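Fiswood Shared Workshop – Evening Course in Home Robotics
Handout 5: Testing the two hands in simulation

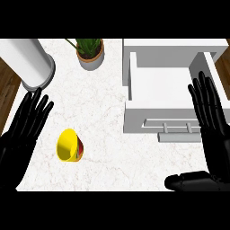
Before we bolt the Drotik hands to the bench frame, every grasp gets tried in the simulator. A dropped part on screen costs nothing, and the finger servos are slow to replace. Start with both hands open, fingers up, one at each lower corner of the view. Your first target is the yellow taco on the marble, on the left hand's side and with clear counter all round it. Leave the drawer for later. Its bar handle is close to the right hand, but a pull needs wrist and fingers working together and we have not covered that yet.

Settings for tonight
Simulator port: 2030
Steps per trial: 400
Random seed: 1551 (use the same one, so we can compare logs)
Trials per person: 5

Procedure
Load the Dosico scene file and reset. Move the left wrist only until the palm is over the target. Close the thumb first, then the fingers – slowly. Save the log after each trial, including the bad ones.

If the fingers pass through the object, the contact margin is set too low. Put it back to the value in Handout 3.

The Javier wrist brackets we printed in March are too thin at the screw holes. Please reprint yours before the bench session.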